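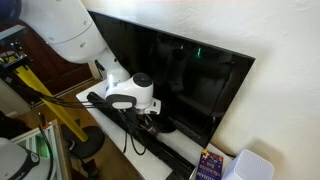

Around the House > Living Room

Taming the telly corner (cords, dust and all the bits that collect there)

If you came over for the laundry shelf post, that one's still further down the list. I've had more emails about television cords than anything else I've written about this year, so I'm finally getting it all down in one place.

I'll start with a confession: I spent years cleaning around the TV. I'd give the tabletop a quick swipe at the front, push the cords back where visitors couldn't see them and call it done. Then we moved to the flat in Drurkerville, where the set has to go on a white table against a cream wall, and good grief, you see everything! A black cord on a white top might as well be a huntsman on the ceiling.

Pull it all out first

Don't try to tidy cords in place. I know it's tempting. Turn everything off at the wall, take a photo of the back of the set on your phone so you know what went where, then unplug the lot and lay it on the floor. Mine covered half the rug. Two of the cords weren't attached to anything at either end, and one belonged to a DVD player we gave to my neighbour Clyde Esposito before the move. (Clyde, if you're reading, I've still got it. Come and get it.)

While it's all out, wipe each cord down with a barely damp microfibre cloth, just pulling it through your fist, and let them dry properly before anything goes near a power point again. You'll be disgusted by the colour of the cloth.

Label before you loop

Masking tape folded over into a little flag, written on in pen, one at each end. That's all. I tried the fancy coloured clips from Yazzie and they looked lovely, but three months later I couldn't remember whether green was the speaker or the modem. Write the word.

Then loop the slack. Big soft loops, about 15 centimetres across, held with a hook-and-loop strap. Please don't use cable ties pulled up tight, and please don't wind the cord round and round your hand and cram it behind the set. My brother-in-law Desmond Achterberg is an electrician and he goes a funny shade when he sees a cord folded hard back on itself. Power cords especially want a bit of room, and they shouldn't be buried under a pile of anything.

Keep cords off the front edge

The worst spot for a loop is hanging over the front of the table. It gets caught by the vacuum, it gets caught by sleeves, and if you've got a toddler or a kitten it's an invitation. It also ends up lying across whatever long black thing is sitting in front of the set, soundbar or otherwise, and then you've got a dust trap you can't wipe without lifting a whole tangle.

What worked for me was sticking a short run of adhesive hooks along the back edge of the tabletop, underneath, and hanging the loops from those. Clean the underside with a bit of metho first and leave the hooks overnight before you put weight on them. I skipped the overnight part the first time and heard the whole lot come down while I was in the bath.

Corinne Obi wrote in with another good one – she uses an old wooden bread bin behind her set with a slot cut in the back, and the cords live in there. Mine wouldn't fit, but if your table's deep enough it'd be a ripper. Make sure there's plenty of air getting in and keep the power board itself out in the open.

The screen

A switched-off screen is the best way to see what you're dealing with. Glossy black shows every fingerprint and, from the side, half the room as well. So clean it off and cool, and look along it from an angle, not straight on.

Dry microfibre cloth first, long light strokes from top to bottom. If there's something stuck on, dampen a corner of the cloth with plain water and wring it until you think there's nothing left in it. Never spray the screen directly, because it runs down and gets in behind the bezel. No window cleaner, no vinegar, no paper towel. I did use paper towel on our last set and you could see the tiny scratches whenever the afternoon sun came in.

Speakers with mesh

Those little cube speakers with the fine dotted mesh are a pain, especially the white ones. A wet cloth just pushes the grime into the holes. I use a soft, clean, dry paintbrush (a cheap Drilleck one, 63 mm wide, kept in the cutlery drawer so it doesn't get borrowed for actual painting) and flick downwards. Then a lint roller, rolled gently. It sounds silly but it does a beautiful job.

And the wall behind

Lightly textured plaster holds dust in all the little bumps. Sponges drag and leave grey streaks, so go over it dry with the brush attachment on the vacuum, on low. For scuffs, a white eraser first. I've got a tin of touch-up paint for the stubborn ones, but I've only needed it once, after the move.

The book problem

Every flat surface in our place grows paperbacks. There's a purple one at the front of the telly table as I type this, propped up next to the speaker, and I'd love to tell you it's styling. My rule now is one book allowed, and it's the one being read. Everything else goes back to the shelf when I do the cords. Just don't stack them in front of the soundbar or the speaker if you like hearing what people are saying – Ataahua Donnelly messaged me convinced her soundbar was dying and it was four cookbooks.

How often?

I brush the speaker and dust the screen once a fortnight. The whole pull-out-and-wipe happens twice a year, in April and again before the Christmas visitors. First go took me most of an afternoon with tea breaks. Now that it's labelled I'm done before the washing machine finishes.

A few people have asked about the straps. They're Kender ones, the 2 cm width, and I bought them from the hardware shop with my own money. Any brand will do as long as you can undo them with one hand.

Next up is the hall cupboard, if I can get the door open.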